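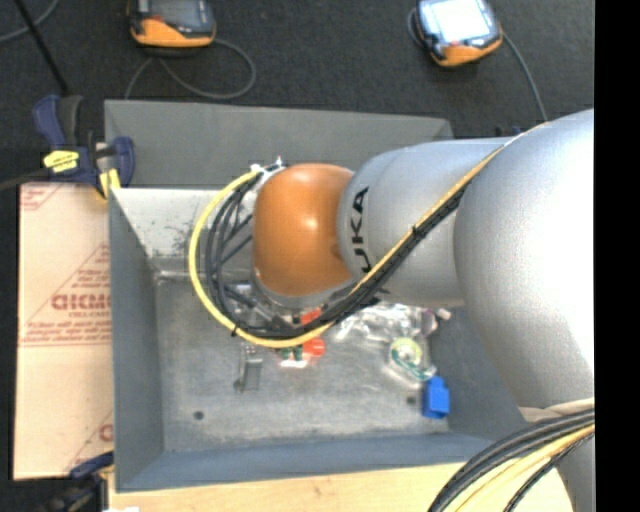

# Unit 9 handout: Can it do the chore yet?

Instructor: Li-hua Ko. Read before the second December meeting and bring your own chore (see the end).

The short answer to the question in the title is "some of it, sometimes, with a person nearby." Most of this unit is spent on the words "some" and "sometimes," which tend to drop out when a result gets turned into a headline.

## 1. Picking things out of a bin

Taking mixed objects out of a container is the chore we keep coming back to. A warehouse does it all day. You do it when you look for the scissors in the kitchen drawer. A four-year-old can manage it, badly but without help.

What makes it hard for an arm:

- **Clear plastic.** Crinkled packaging throws bright reflections, and many depth cameras return holes or nonsense where it lies. Anything under the plastic is both visible and out of reach.
- **Small parts near a wall.** Fingers need room on both sides of the object. A part close to the side of a metal bin may leave room on one.
- **Mixed shapes.** A solid block is the easy case. A thin bracket and a roll inside its wrapping want different grasps, maybe different grippers.
- **The arm itself.** It blocks the view of the thing it is reaching for. So do its cables, which hang in loops and move when it moves.

Notice how little of this is about strength or speed. Industrial arms have had plenty of both for decades.

## 2. Reading a success rate

Suppose a vendor (call it Grollport, as in Problem Set 4) reports 700 successful picks. Your first question is: out of how many? If the answer is 1,010, the rate is a little over 69 percent. Imagine a dishwasher person who drops three plates in ten.

Next questions, in the order I would ask them:

1. Who chose the objects, and had the system been trained on them?
2. Who refilled the bin, and did they spread things out?
3. When a pick failed, did the robot recover or did somebody reach in?
4. Does "success" mean lifted, or lifted and put down where it belonged?

Severyn Bondarchuk's guest talk on the Baswood trials covered number 3. His team logged every time a person stepped in, and over one stretch of 100 picks the helper touched the bin more often than anyone had remembered afterward. I wish more groups kept that log.

## 3. Shop floor versus house

The shop floor has an advantage: you can clamp the bin down, fix the lights and order parts in one size. Much of what gets called automation is this sort of tidying, and I have no complaint about it. It works, and it pays.

A house allows almost none of it. The Ritside laundry demo we watched ran 60 seconds and showed one towel, already flat. Jui-lin Chuang asked in class what happens with a fitted sheet. The video doesn't say. My guess is that it doesn't go well.

## For next time

Write one page on a chore you did this week. Break it into steps, and mark each step *now*, *with help* or *no*. If you mark a step *now*, cite something you could check. Company videos don't count. Tien-fu Chien has the shared reading list if you missed it.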